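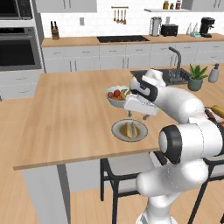 Kitchen island with a light wooden top and a bowl of fruit. Render.

Oiling a timber benchtop

These steps cover solid timber tops finished with a penetrating oil. They do not apply to polyurethane or lacquer. To check, put a drop of water on the surface. If it soaks in and the timber darkens, the top is due for oil.

Preparation

Clear the bench and wipe it down with warm water and a little dish soap. Leave it to dry overnight. Sand along the grain with 180 grit, then 240. Grey marks near the sink may need 120 first. Vacuum, then wipe with a cloth dampened with metho.

Application

1. Stir the oil. Do not shake the tin. We use Ranby hardwax; Pendico is thinner and needs an extra coat.
2. Work in sections no wider than 300 mm, using a white nylon pad.
3. Wait 8 minutes, then remove all surplus oil with a lint-free cloth. Oil left on the surface cures tacky.
4. Let the first coat dry overnight, then apply the second. Coat the underside and end grain too.

Oily rags can self-ignite. Soak them in water and lay them flat outside to dry before binning.

Curing

Light use after 2 days. Keep water and hot pans off the top until the cure time on the tin has passed.

Last updated 8 August 2022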